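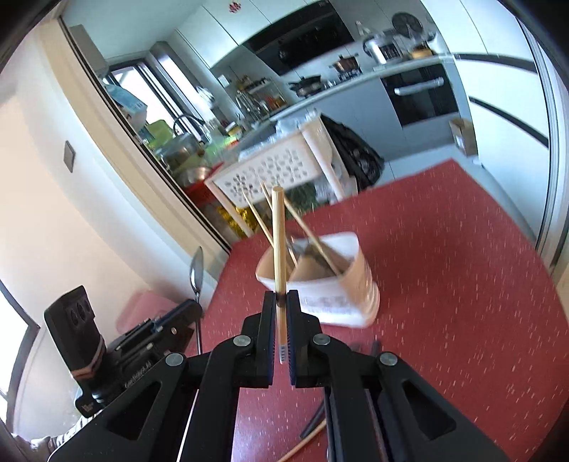 Paper cup and skewers on the red table.

17 Sep 2018

Up before six. Cold enough in the kitchen that I put the oven on and left its door open while I ate. Called the roofer again and left a second message. If he doesn't call back by tomorrow I will try the man Gleice used in February.

Walked up Gasberg in the morning with Lurdes. We took the long way past the reservoir because the short path is still closed. My knee was all right going up and bad coming down. Lurdes has decided to sell the car. She was offered 2,586 for it and thinks she can get more, but the insurance runs out soon and she doesn't want to pay for another year. I said take it.

Got home a little after noon and did the bills. Heating oil came to 489, up from last time. The dentist was 149. That leaves 1,257 in the household account until the end of the month, which will do as long as the roof stays under control. Wrote to Rupert Hollenstein about the deposit he still owes me on the garden room. I kept the letter short.

Slept for an hour, which I had not meant to do.

Leonie came by at four to return the big soup pot and stayed until the rain let up. Her mother is out of the hospital and already complaining about the food at home. Leonie starts the new job at Eberhard next week and is nervous about the early shift. I gave her my old alarm clock, the loud one.

Leftover rice and beans for supper. Read two chapters of the library book and don't much like it. The brother has been away at sea for sixty pages and I can't remember why he left. It has to go back Friday week anyway, so I may just return it.

Deisy phoned at nine. She has her train tickets and will be here for eight days. Need to air the back bedroom, find the second blanket, and buy coffee.

Rain again now. Bucket is under the leak.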